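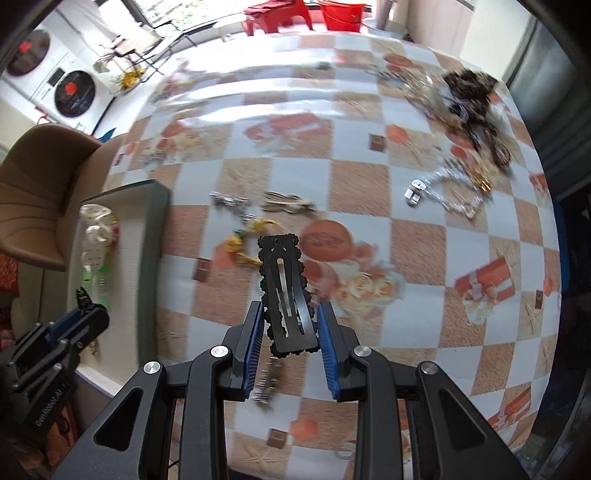

Re: Snap clips, storage and sorting before the November stall

List: Munport Hair Accessories and Small Metalwork
Time: 19:40

On the question of sorting by type or by material, my answer is by fastening first, then by material, then by size. The earlier message is quoted in part below, with replies after each section.

> I have taken on a mixed lot from the Ulloa clearance and have tipped
> the first bag out on the table. It is a mixture of snap clips, fabric
> pieces, bits of chain and things I cannot name. Do people sort by
> colour? The lot sheet says 3,000 pieces but does not break them down.

Colour is a poor first key. A silver snap clip and a silver slide look alike in a tray and fail in different ways, so they need separate checks. Fabric should come out of the pile before anything else. It snags on open metal ends, and the dark patterned sort hides small clips in its folds. Shake each piece over the table before it goes in the fabric box.

Chain comes out second. Where silver and gold chain have knotted together, lay the knot flat and work from the middle with two blunt needles. Pulling on the free ends tightens it. If a buckle is lying in with the chain, check whether the two are joined before moving either. Tassels go in a flat bag, one to a bag, with the threads combed straight.

A patterned cloth is a nuisance for this work. On a check with orange and brown printing, small gold pieces are easily missed. A plain dark towel laid over the cloth is enough for silver and gold, and a plain white one for black clips.

> With the black snap clips, what exactly am I checking? They all look
> the same to me. Some have a bobbly edge and some are plain.

The edge is decoration and has no bearing on the grip, although a beaded or scalloped edge holds dust and wants a soft brush. The part to check is the spring strip down the middle. On the type with a long slot in the strip, hold the clip upright by its long sides, so that the strip faces you, and look at these points:

1. The strip should run straight between the two sides. A strip that leans has usually been forced.
2. The slot should have the same width along its length. Narrowing at one end means a bend.
3. Both ends should be free of burrs. Run a cotton bud along them; if it catches, the clip will catch hair.
4. Snap it shut and open 4 times. The click should sound the same each time.

Do not try to bend a tired strip back into shape. It will hold for a day or so and then go flat. Put it in the scrap tin.

> For storage I have one shallow white tray with a green edge. Is it
> worth buying the Bomodus drawers?

A shallow tray is fine as a working tray, provided nothing else lives in it. Clear it before you start. For storage I use the Bomodus small drawers, 32 to a cabinet, and have filled 11 of them with snap clips alone. They are adequate. The runners are stiff and the label slots are too narrow for standard card, so trim the card first. The Mikov boxes with lift-out dividers are cheaper, but the dividers do not reach the base and flat clips slide underneath.

Decorated metal clips should not be stored loose in either. The small ornaments are generally glued, and they come off when they rub against each other. Pin them to card in a single layer with the decoration facing up.

> Last thing, do you wash them?

Fabric, yes, by hand in cool water with a little plain soap, dried flat on a towel. Do not put them through the machine, even in a net bag, if there is any metal inside the band. Plain metal clips get wiped with a barely damp cloth and dried at once, paying attention to the slot, where water sits. Glued pieces get the dry brush only.

A lot of that size took me over a month of evenings. Label the sorted bags as you go, with the fastening written first.

List archive and unsubscribe details are in the footer of the monthly notice.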